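Keeping the Lights On at the Flivberg Playhouse

The artistic director of the Flivberg Playhouse likes to talk in the lobby, on the bench by the radiator, where she can get up every few minutes to say hello to somebody. It took us most of an afternoon to get through my questions, and I didn't mind one bit.

She came to Flivberg 19 years ago to direct a single comedy and never quite got around to leaving. "I had a suitcase and a return ticket," she told me, laughing. "Then the company asked if I'd stay for the spring show, and I said yes before I'd asked what it was!" It was a family drama with a cast of 20, as it happened, on a stage that was comfortable for maybe half of them.

This May the Playhouse opens "The Cobbler of Tellel," a new play set in a mountain village where one man makes shoes for everybody and knows far too much about all of them. She read it in one sitting, at the kitchen table, with her dinner going cold beside her. "It's a gossipy play," she said, "and I love gossip. But there's a scene in the second act where he refuses to mend his brother's boots, and I had to put the pages down for a while."
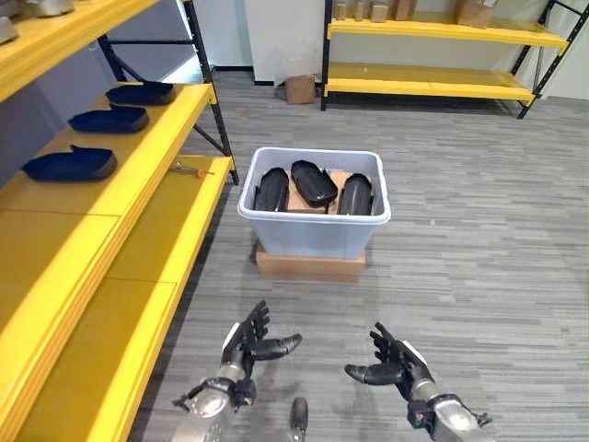 The second act is where she has spent most of her rehearsal time, and she talks about it the way some people talk about a difficult aunt. The brothers barely speak. For long stretches the audience has only the cobbler's hands to watch, so she asked her lead actor to spend time looking at real workshops and the things in them. "I wanted him to think about where everything lives," she said. "Those dark blue pieces shaped like shoes, sitting one behind another on a yellow shelf, and a little tool with an orange tip lying near the edge. A man who works in a room like that reaches for things without looking. So he can stare at his brother the whole time, you see, and the hands just go on." They ran the scene 47 times before she stopped making notes on it.

Money came up, as it always does with small theaters. A grant from the Ouazzani Fund brought in 3000 dollars, and most of it went into the costumes, with a bit left over for the piano. She would like new seats too, but she has been saying so for years and has made her peace with the squeaking.

I asked whether she ever thinks about working somewhere bigger. She looked over at the box office window, where a couple were choosing their seats, and took her time. "I did once go and see a production at the Jekum, in the city," she said. "Beautiful, all of it, and I couldn't see one face from where I was sitting. I like faces."

Then she went back in to rehearse the brothers again.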